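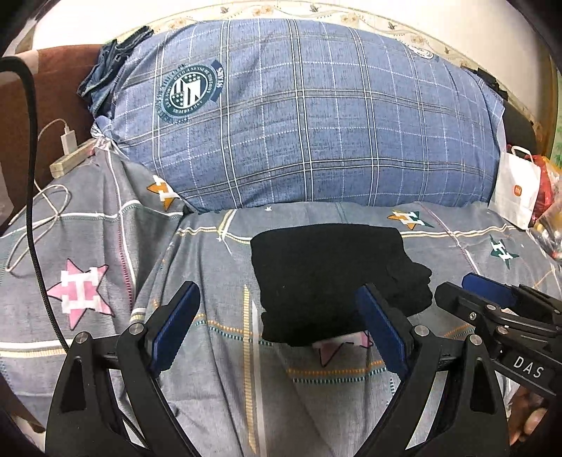 Felero bedroom set – readme

Hand-held gripper demos, bedroom tasks. Collected by hand, no robot arm in the loop. Small release, more coming. Read the known problems before you train on this, please. Most of the mail I get is answered there.

Maintainer: Afia Ayaaba
Collection: Clifford Simard, Bianca Pîrvu, Senyo Annan
Replay and eval: Mohammed-Awal Adjei

What's in it

426 episodes. One episode = one attempt at one task, start to finish, including the bad ones. Two grippers, left and right, one person holding both. Each gripper has its own wide camera looking down past the fingers. Gripper opening and pose are logged next to the video.

Tasks, in the order we added them:

fold_cloth – cloth starts crumpled on the bed, ends folded twice
move_folded – pick up a folded cloth, set it down on a marked spot off the bed
straighten_pillow – push or pull the pillow until it's square to the headboard
clear_cable – lift a charging cable off the sheet and lay it to one side
bag_small – put small soft items in a paper bag standing on the bed
rumple – opposite of fold, used for resets, kept because people asked

Not in it: drawers, doors, anything hard or heavy. Those are in the Wumbei set, different fingers, don't mix them without reading that readme too.

Rooms

Real bedrooms, lived in. We ask people to leave the bed the way it is. So you get chargers on the sheet, jeans behind the pillow, shopping bags, patterned bedding. Patterned bedding is most of the point. The first Esten round was all plain white sheets and the policy fell apart on the first plaid it met. Dark cloth on a busy sheet is the case we care about most right now, folded edges get lost in the stiched lines and stars and so on.

No faces. Hands do show up, mostly the one holding the other gripper. Leave them in or mask them, your call. Mohammed-Awal trained both ways and saw no difference worth writing down, but that was on move_folded only.

Hardware

Rummont handles, two-finger, one per hand. Open triangular fingers, rubber pads on the inner faces. The fingers angle in, so the pad tips meet before the rest of the pad does. Matters for thin cloth: pinch with the tips, don't try to scoop.

Pads wear. We swapped them halfway through, the metadata has pad_set A or B. Set A gets slippery toward the end, you can see more double grabs in fold_cloth.

Wide lenses. Corners go dark and curved. We did not crop or undistort. Calibration is in calib/, one file per handle, and the left one was redone once after a drop. Use calib_left_2 for anything with pad_set B.

How a demo gets recorded

1. Clap the fingers shut twice in view of the other camera. Sync depends on it.
2. Hold still over the bed, both grippers open, wait for the beep.
3. Do the task. Normal speed or a bit under. No talking needed, audio is off.
4. If you drop the cloth, keep going. Pick it up again, finish.
5. Fingers open, back off, hold still until the second beep.
6. Mark it good, messy or fail on the phone. Don't think too long about it.

Elbows out of the way. New people always tuck the idle hand in close and then the second gripper covers half the view. Having it at the side of the view is fine. Over the cloth is not.

Don't flatten the sheet first. Don't move the pillow unless the task is the pillow. Bianca had a good habit of going out of the room and coming back between episodes so the start pose isn't the same every time – do that if you can stand it.

Files

episodes/ one folder per episode, left.mp4, right.mp4, poses.csv, grip.csv, meta.json
calib/ see above
splits/ train.txt, val.txt, rooms_heldout.txt
tools/ sync check, replay script, a viewer that mostly works

meta.json fields: task, room, operator, pad_set, rating, light, notes. Notes are free text, some in Romanian, some blank.

Light is one of day, lamp, mixed. Judged by whoever held the grippers, so take it loosely.

Splits

Split by room, never by episode. If you shuffle episodes your val numbers will look great and mean nothing. rooms_heldout is for final numbers only. Please dont tune on it.

Quick start

Unpack, run tools/check_sync on the whole thing, then tools/replay with an episode folder. Viewer wants about 100 MB free per episode while it's open, more for the long folds. Closing it cleans up after itself. If it crashes, delete tmp/ by hand.

For training we resample to the video clock and take pose deltas in the gripper's own frame. World frame drifts, see next part.

Known problems

Pose drift near blank walls. Tracking likes texture, and a cream wall gives it nothing. Look down at the bedding, fine. Look up for long, it slides.

Grip width reads slightly closed when fully open on the right handle. Subtract the offset in calib. The replay script does this, your own loader won't.

Episode 250 has left and right swapped. Left it alone so the numbering and checksums hold. The fix list in tools/ handles it.

Cable episodes: thick black cable against dark fingers is really hard to see in lamp light. Several marked good that I would call messy. Relabeling is on my list, has been since December.

bag_small is thin and lopsided. Mostly one operator, mostly paper bags. Clear plastic turns up next to the work sometimes but not much as a target. Don't expect a policy to do plastic bags from this.

Ratings aren't consistent between people. Senyo is strict, Clifford is not. If it matters, normalize per operator or ignore messy vs good and only drop fail.

Replay on an arm

Works on the Esten bench arm with the same fingers bolted on. Mohammed-Awal's notes:

Slow the first approach to half speed. People come in faster than the arm likes.
Clip rotation at the wrist. Human wrists do things at the end of a fold that the arm reaches by going the long way around.
Bed height has to be close. Soft mattress hides errors, hard table doesn't.
Two arms need the sync offset applied before retargeting, not after. Lost a whole afternoon on this.

Open loop replay of fold_cloth is just a sanity check. The cloth is never where it was. Don't report it as a result.

Contributing

Send a sample of ten episodes first, not your whole drive. Same handles, or at least the same fingers. Ask everybody who lives in the room. Put away mail, medicine, ID cards, photos of people. The rest can stay.

Wanted: dark cloth on dark bedding, striped sheets, night lamp only, left-handed operators. Towels would be nice. No more white T-shirts please.

Changes

v3 – added clear_cable and rumple, pad_set field, redone left calibration
v2 – room splits, dropped episodes with no sync clap
v1 – fold_cloth and move_folded only, don't use

Issues

File them on the tracker with episode number and which side. Issue 909 is the viewer crash, already known, no need to add to it. Everything else goes to Afia. Replay questions to Mohammed-Awal, he answers faster in the mornings.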